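How to Clear a Shared Work Table With Two Cups

Posted by Aidan Ó Briain
Filed under: Workspaces, Tidying

A shared table fills up with snack wrappers, empty bottles, cans and chargers, and most of it stays there because each person thinks it belongs to someone else. The method on this page uses two plastic cups in different colors. We started it at the Deldale workshop in February, and it is now the way we finish every session.

What you need

Two plastic cups with wide mouths, in colors you can tell apart from across the room
A damp cloth
A tray or box for cables
A trash bag and a recycling bag

Ordinary drinking cups are fine for a small table. If your group goes through a lot of large bottles, use small bins.

Step 1. Clear one surface first

Pick the table that gets used for work and take everything off it. Leave the side tables for later. Wipe the top and let it dry.

Step 2. Set the cups at the back

Put the cups side by side near the back edge, close enough to touch. In the middle of the table they get knocked over, and at the front they are in the way of your arms. Decide which color is for trash and stay with it. We use pink for trash and blue for small parts worth keeping, such as screws, caps and cable ties.
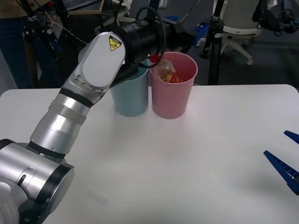
Write the rule on a card for the first two weeks. After that people remember it and the card can go. If you run more than one table, use the same colors on all of them.

Step 3. Put small trash in as you go

Wrappers, torn tape, and labels go in the trash cup as soon as they are in your hand. Squeeze a wrapper flat or crumple it before you drop it in. A stiff wrapper will open up again and can work its way over the rim, so push it down with something heavier on top if you have it.

Do not put liquids in the cup. Finish the drink or pour it out in the sink first.

Step 4. Do the side table

Side tables are where the food and the power supplies end up together. Work from one end to the other in this order:

Food and snack bags. Check whether a bag is empty before you move it. Fold over the top of anything that is still good and put it on the snack shelf.

Cans and bottles. Pick up each one upright, even if you think it is empty. Cans go straight to the recycling bag.

Paper. Read it before you throw it out. A loose sheet next to a can is often somebody's notes.

Chargers and adapters. Unplug them from the wall end, then coil each cable on its own and put it in the tray.

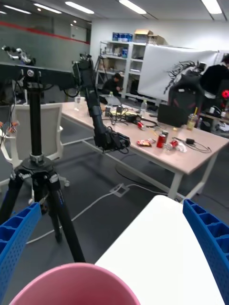 Tangles take the longest. Find one plug and follow it back to the other end without pulling. If two adapters look alike, put a piece of tape on each with the name of the device. At Fahy, where I helped set up the second room, an unlabeled 2000 mA charger went missing in exactly this kind of pile.

Step 5. Deal with small bottles

A small bottle can stand in the trash cup until the end of the session. Put the cap back on so it doesn't drip. One bottle fills most of a cup, so take it out to recycling before you add anything else. Bottles over 600 ml should go straight to the bag.

Step 6. Empty and reset

Empty the trash cup into the bag, and move any bottles to recycling. Sort the parts cup into your drawers. Rinse both cups, dry them, and put them back in the same place. Wipe the table one more time. Gray smudges on a white top usually come off with a damp cloth, and a little dish soap takes care of the rest.

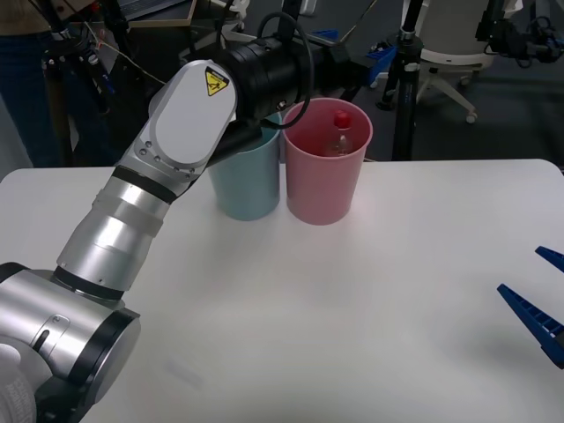 Can I use one cup for everything?
You can on a table where only one person works, but small parts get thrown out with the wrappers. With two or more people, keep the cups separate.

Last updated 15 October 2025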